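**Canteen at work is getting an arm for tray clearing - what happens to our hours?**

Six of us on trays at Storkemthorpe, up to 200 a shift. Manager says no cuts. Anyone been thru this?

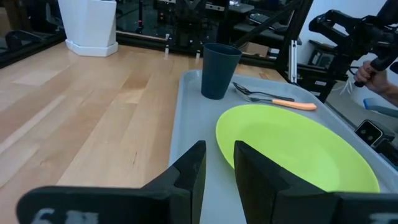 Plates and cups I can beleive, forks less so.

**Tracey Tapley**
We had it at Jollia. Hours stayed, job changed - more wiping, more fetching. Get it in writing.

**Harsh Mittal**
Depends on your contract. Ask the union.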